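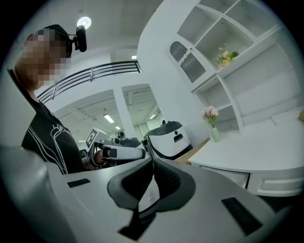 Saludo 2 is a calibration and pose-tracking package for hand-held grippers. It takes wide-angle video from the tool, estimates the six-degree-of-freedom path of each gripper, and writes trajectories that a policy trainer can read. I have run it since June alongside Jerkton, the tracker we used before. The most useful change is cross-view alignment between two tools. When one gripper's camera sees the square black-and-white marker on top of the other, as it does here past the jaw pad, Saludo adds that sighting as a relative pose constraint. Jerkton solved each path separately and joined them afterward, and the join was where most of our errors came from.

Installation
The package installs from a single archive and needs no compiler. The command-line tool is complete. The graphical viewer is a separate download and lags one release behind, so a few newer session fields show up as "unknown" in its side panel. They load correctly all the same.

Calibration
Lens calibration uses the usual board and a fisheye model. The solver rejects blurred views by itself and prints the reason for each rejection. Of 63 views in my first attempt it kept 40, and the result was stable when I repeated the procedure with a different board. The mask editor is less good. The gripper body fills much of the lower image on our tools, and features detected on it have to be excluded or they pull the camera estimate toward zero motion. Saludo ships one default mask, a plain half ellipse. It cut away usable background at the sides, so I drew my own. There is no undo in the editor. Save often.

Tracking
Plain white walls are hard for any visual tracker, and Saludo is no exception. It falls back on inertial data when the feature count drops and flags the span in the output. I would like the threshold to be set per session; at present it is global. Ceiling lights cause fewer false matches than they did in Jerkton. Markers seen at a steep angle are still ambiguous, and the solver can flip the pose for a few frames. Turning on "hold orientation prior" fixed every flip I found, at the price of a slower solve.

Speed and output
A batch of 13 sessions finishes overnight on one workstation. Memory use climbs with session length and is not released between sessions unless you pass the restart flag. Export to the Kuvatbridge format works as documented. Export to plain tables drops the gripper width column, a known fault with a patch listed as pending.

Documentation
Reference pages are accurate and short. There is no worked two-gripper setup, and the time-offset parameter is explained only in the release notes. It is applied to the second device in the session file, in milliseconds, with a positive value meaning that device started late.

Verdict
Recommended for two-handed recording. For a single gripper with good texture in view, Jerkton gives paths of the same quality and solves faster. Grorklow users should wait for the next release, as the current import script reads only the old session layout.

Rating: 4 out of 5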